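Home | Talks | Notes | Archive | Contact

Print this page | E-mail this page

Speaker notes: Scheduling posts for a company page
Simin Mahmoudi, Nitum

Slide 1. Scope. Organic posts only. Paid reach is Silvana's session, so send ad questions to her.

Slide 2. Queue setup. One queue per page. Set the time zone first – changing it later shifts every post already in the queue. Roles: editor writes, admin approves.

Slide 3. Test account. Parsa page, 264 followers at the start. Posts split 50/50 between morning and evening slots. Same link format in both. Stress that the sample is small.

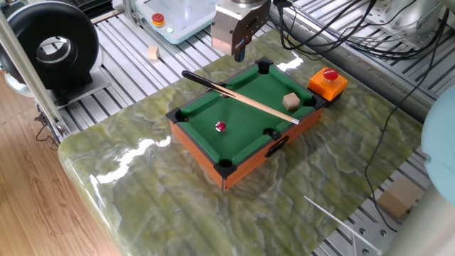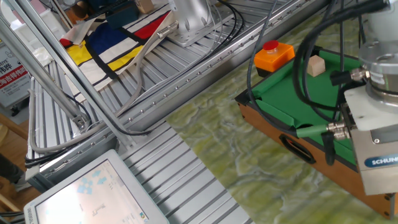
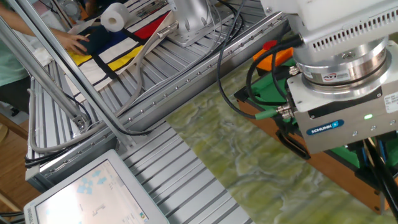

Slide 4. Results. Evening posts drew more comments, morning posts more link clicks. No claim about cause. Farhad has the export if anyone wants the raw rows.

Slide 5. Failure cases. Expired page token: the queue stops with no alert. Check it every week. Duplicate text across two pages gets held for review – reword the first sentence.

Slide 6. Replies. Do not schedule them. Assign one person per shift and log the handoff.

Leave 5 minutes for questions. The December run will repeat the test on the Sodo page with video posts.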